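From: Armelle Delaunay
To: the pipe and leaf list
Date: July 16, 2021
Subject: Re: Drurnik flake gone dry in the jar

Hello all, and hello especially to Khoa, whose question has been sitting in my inbox while I had family staying,

Khoa Châu wrote:
> I opened a jar of Drurnik dark flake I put away in December and
> it is dry as toast. Crumbles when I rub it. The lid was on tight,
> or I thought it was. Can it be brought back, or should I just
> smoke it as it is? I have heard apple slice, I have heard wet
> paper towel, I have heard leave it alone. Also, was the jar the
> problem or was it me?

I would say the jar, Khoa, so don't be hard on yourself. Those wire-bail jars look lovely on a shelf (I have a whole row of them, I can't help it) but the rubber rings get stiff after a few years and then they let air through without looking any different. Try filling the jar with water, closing it, and turning it upside down over the sink. If you get even one drip, move your leaf somewhere else. I went over to plain canning jars with the two-part lids for anything I mean to keep longer than a season, and the bail jars hold whatever I'm smoking that month.

Now for the flake itself. Please don't use the apple! I know everybody's grandfather did it, mine too, and he lost a good part of a tin of Lazăr to mold that way and grumbled over it every Christmas until he died. Fruit brings sugar and it brings whatever was living on the skin. The paper towel is better but it wets the top and leaves the bottom as it was, and then people add more water and end up with a sponge.

What I do is slow. I spread the flakes in a wide glass bowl, lay a clean cotton dish towel over the top so that it is stretched like a drum and not touching the leaf, and dampen the towel with distilled water. Then I leave it, and every few hours I turn the flakes over with my fingers. When they bend a little before they break, they're ready. For 100 grams it usually takes me a day, sometimes into the next morning if the heat has been on in the house. Then back in a jar, and leave it closed for 4 weeks before you judge it. The first bowl after rehydrating always tastes flat to me, a bit like tea made with yesterday's water, and it does come round.
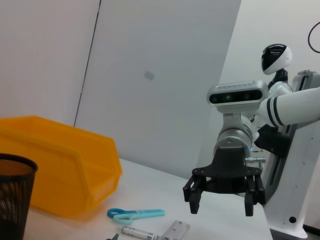 Sum-yee Yen wrote to me off list that she thinks four weeks is too cautious for a flake and that she is happy with hers after ten days, though she agrees it makes a difference with anything that has a topping on it. She also said a bowl of Drurnik smoked bone dry is not the disaster people make out, provided you pack it loosely and sip at it, and she asked me to pass that along.

I'll grant her the second point. I had a very dry pipe of it last winter on the back steps and it was sharp at first and then really rather nice, all dark bread and a little vinegar. So if you're impatient, Khoa, take a few flakes out for now and bring the others back. You'll learn something from comparing the two, and you can tell us about it.

A few people asked after my last message what I keep with the jars. Nothing! No clay disks, no humidity packs. A good seal is enough if the leaf went in at the right moisture. I know Định Vi keeps packs in all of his and he has far more put by than I do, so by all means listen to him as well. My only worry is that the packs can pull a naturally moist tobacco down toward their own number, and a Virginia that came out of the tin a touch damp is something I like to leave damp, at least until the hour before I smoke it.

Labels, while I'm at it. Write the date on the glass and not on the lid. I mixed up the lids on two jars of Prurthorpe mixture when I washed them and now I have one that is older than the other and no idea which, and they smell exactly alike to me.

Azra, I have not forgotten that you wanted the 25 gram pouch of Urport to try. It's wrapped and on the hall table and will go off as soon as I get to the post office. It is a shag cut, so don't pack it the way you would a flake or you'll be pulling at it all evening.

Warm wishes to everyone, and do write in if your method is different,

Armelle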